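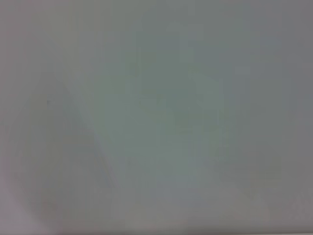
Condensation between panes after reseal — bad spacer or bad desiccant?

Forum: Windows, Doors and Glazing
Thread status: open

kerf_and_shim
Double-pane unit, fixed, north wall of a kitchen in Trustdale. Overall size 1408 mm by 369 mm, aluminum spacer, argon fill according to the label. The label also says Skistier, which I take to be the fabricator. The unit was pulled in March because of a failed edge seal, taken apart on a bench, cleaned, given new desiccant and resealed with polysulfide. It went back in the same month.

By August there was haze on the inside faces again. It is worst at 6 a.m. and mostly gone by noon. It does not wipe off from either side, so it is in the cavity. No visible break in the sealant.

Questions:
1. Can molecular sieve desiccant be used up that quickly if the seal is sound?
2. Is there a way to tell a leaking corner key from a leaking sealant bead without taking the unit apart?

I have no dew point tester. I do have an IR thermometer, a hygrometer and a roll of butyl tape.

puttyknife11
Answer to 1: no, not in five months with a sound seal. Answer to 2: not with what you have.

How long was the desiccant open before you closed the unit? 3A sieve takes up water from room air fast. If the bag sat open over a weekend it was loaded before it ever went into the spacer.

kerf_and_shim
Bag was opened in the morning and the unit was closed up by mid-afternoon. Humidity in the shop was 60 percent or so. I filled two of the four spacer legs.

puttyknife11
Then it was partly loaded at closing. A few hours at 60 percent in a thin layer is enough to matter. In the bag with the top rolled down, less so. Two legs is common practice, but two legs of partly spent bead leaves you little margin.

millwork_notes
I disagree that this points to the desiccant. Daily haze that clears by noon means the water content of the cavity is high enough to reach dew point on the coldest glass in the early morning. Partly spent bead would still hold most of that down for the first few months. What you have is a steady supply of water, so a leak. My money is on the corner keys. Single-seal units with push-in keys leak there more than anywhere else unless the keys are butyl injected.

Is this single seal or dual seal? You mention polysulfide but no PIB.

kerf_and_shim
Single seal. There was a primary PIB bead on the original and I scraped it off with the rest. I assumed the polysulfide would do both jobs.

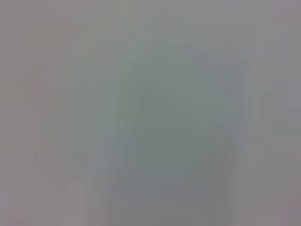 The haze has a pattern to it, by the way. It starts near the middle of the glass and spreads out, and the last 50 mm next to the spacer stays clear the longest. I would have expected a corner leak to fog up at the corner first.

millwork_notes
No, that pattern tells you nothing about the location of the leak. Vapor spreads through a cavity that size in much less time than it takes to condense. Where it condenses depends on glass temperature and on whatever residue is on the surface. In warm months with air conditioning running, the center of the inner pane can be the coldest part, and the aluminum spacer warms the edge. In January you would probably see it run the other way, bottom edge first.

And there is your answer on the seal. Polysulfide is a structural sealant with moderate vapor resistance. PIB is the vapor barrier. Without it you have a slow leak along the entire perimeter, 3554 mm of it, with no need for a bad corner.

puttyknife11
Single-seal polysulfide units were sold for decades and plenty of them lasted 15 years. Leaving out the PIB shortens the life. It does not kill a unit in five months. I still say wet bead, with the missing PIB as a second cause.

millwork_notes
Factory single seal was applied to a controlled depth on clean glass. This is a bench reseal. What was the bead depth, and what was the glass cleaned with?

kerf_and_shim
Depth 5 mm, possibly 4 in places. Cleaned with household glass cleaner, then isopropyl.

millwork_notes
Household cleaner often leaves surfactant, and alcohol on a paper towel moves it around more than it removes it. Four mm is thin.

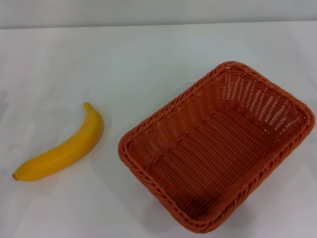

old_sash_log

The two of you are arguing over which of three faults did it, and the repair is the same for all three. Take it apart, strip to bare glass, new spacer with bent corners if you can get it, all four legs filled, PIB both sides, then secondary seal at 6 mm minimum.

Before that, price a new unit. I paid 95 for one of similar size from Gajewski, without argon, and the reseal materials alone came to more than half of that. The gas you had is gone anyway once the unit has been opened.

puttyknife11
Agree on pricing a new one. Disagree that the cause doesn't matter. If he does it again with the same bag of sieve he will get the same haze.

Simple test for the bead: put a spoonful in your palm with a few drops of water. Fresh 3A gets noticeably hot. Spent bead does nothing. Use a glass dish and the IR thermometer if you would like a number, and wear eye protection.

kerf_and_shim
Tested what was left in the bag, which has been clipped shut since March. 21 C before water, 29 C after. Is that a pass?

puttyknife11
Marginal. A sealed drum sample here goes up by more than 30 degrees. But that bag has had five months in a clip, so it says little about its state on the day.

millwork_notes
Correct, it says little. That was my objection to the theory in the first place.

kerf_and_shim
Asked for two quotes. Skurkthorpe wants the old unit as a pattern, which leaves a hole in the wall for up to 11 days. Gajewski will work from dimensions and offers a warm-edge spacer at extra cost. Is the warm edge worth having on a fixed unit this narrow?

old_sash_log
Yes at 369 mm. The edge zone is a large share of the glass on a narrow unit. Measure the rebate at both ends and the middle before you send dimensions, and give them the smallest figure less 6 mm for clearance. Also check the drainage under the setting blocks. A unit standing in water will lose any edge seal, PIB or not.

kerf_and_shim
Pulled the bottom bead this evening. One of the two weep holes is packed solid with old putty and the block on that side is dark and soft. Will clear it and order the warm edge.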